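akura-sort: control + perception for the cube sorting bench

Last updated: January 2018
Posted by the Ginddale bench team

Small package for picking coloured cubes out of plates with one arm. Planner, colour finder, gripper loop. Works, mostly. Read the limits bit before you run it.

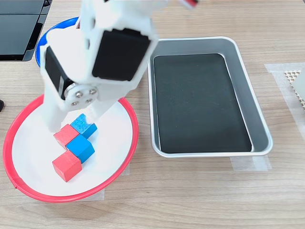
Gripper over the cubes, metal tray close by.
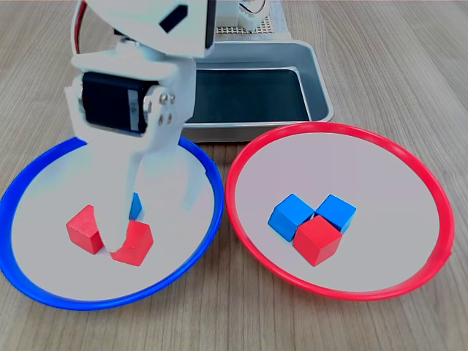 Perception runs first and only once per pick. It looks for plate rims, fits a circle, then hunts for cubes inside the circle and nowhere else. Red cubes in the red-rimmed plate are the awkward case, the colour mask joins cube and rim if the cube rolls near the edge. So the rim gets eroded by 7 pixels before the cube step. Blue in the blue-rimmed plate, same thing, same fix. Tray is found from its dark floor, not from the shiny walls (tried the walls, reflections all over the place).

Touching cubes: seperate pass, called Fenen in the code. Splits a cluster on top faces only, side faces are darker and get thrown away. If a finger hides most of a cube it will be missed. Known. Retract and look again.

Running it

1. start the arm driver
2. akura-sort calibrate
3. akura-sort run --task config/plates.yaml

Calibrate again if anybody moves a plate, even a bit. Tape helps.

Config

- grip_force: default 50, lower it for softer things
- retries: default 2, after that it stops and waits
- planner: lindgren or straight. Lindgren goes up and over, slower. straight will clip a plate rim if you let it

Data

516 picks logged, one folder each, joint angles plus a top-level json. Camera frames are in with the joints, same clock. Folders with no json are aborted picks, leave them out of training. Gripper current is in raw units, not converted yet, sorry, on the list.

Limits

- strong sun on the table breaks the colour mask
- no stacking
- no more than one arm at a time, the lock file is not realy safe
- left finger offset is hard coded, see gripper.py

Next release planned for March, with the offset moved into config.

This site uses cookies. By carrying on you agree to our use of cookies. OK / Find out more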